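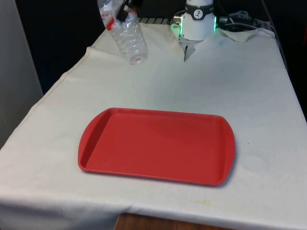 Red tray on an off-white cloth, stains included.

A pale tablecloth remembers every lunch you ever served on it. Dab yellowish marks with dish soap and cool water, wait 8 minutes, then rinse. Scrubbing only gives the stain more room. Despina Pappas swears by lemon, but her cloths are mostly navy.

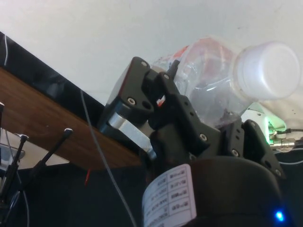

Clear bottle, white cap, already crinkled.

Squash empties flat before capping them. They take up less of the bin, and they quit rolling off the tray.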